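ok thread bc three people asked. how we got the kitchen done for less than the first quote. long, sorry

1/ first quote was 2670. for counters. JUST counters. I laughed on the phone, felt bad, said I'd call back, did not call back

2/ Ngaio at work said try the remnant yard out past Grerngate. they sell offcuts from big jobs. bring your measurements ON PAPER, they will not wait while you scroll

3/ went twice. first time I had the depth wrong. measure from the wall not from the backsplash!! cost me a whole morning

4/ second time found a piece long enough, small chip on one corner. ask about chips. chips = discount. paid 1328 with the cutting

5/ install was separate, guy named Lorenz, fast, quiet, brought his own lunch. would hire agian. he can't do anything before December tho so book now

6/ things I'd skip: the fancy edge. the sample box. the "care plan" they push at the register

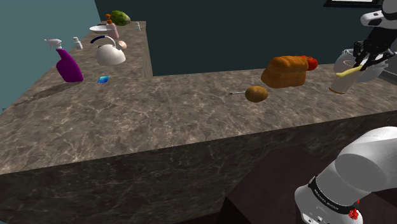
7/ sealing. do it yourself, it's a rag and an afternoon. two thin coats, wipe off the extra before it gets tacky. I did one thick coat and had to buff it for an hour

8/ also get the sink cutout in writing. ours was drawn on the back of a reciept and I didn't sleep that week

9/ total under 2000 with the faucet. still need to paint the trim. ask me stuff, I'll answer after dinner

10/ oh and the yard is cash or check only. forgot that one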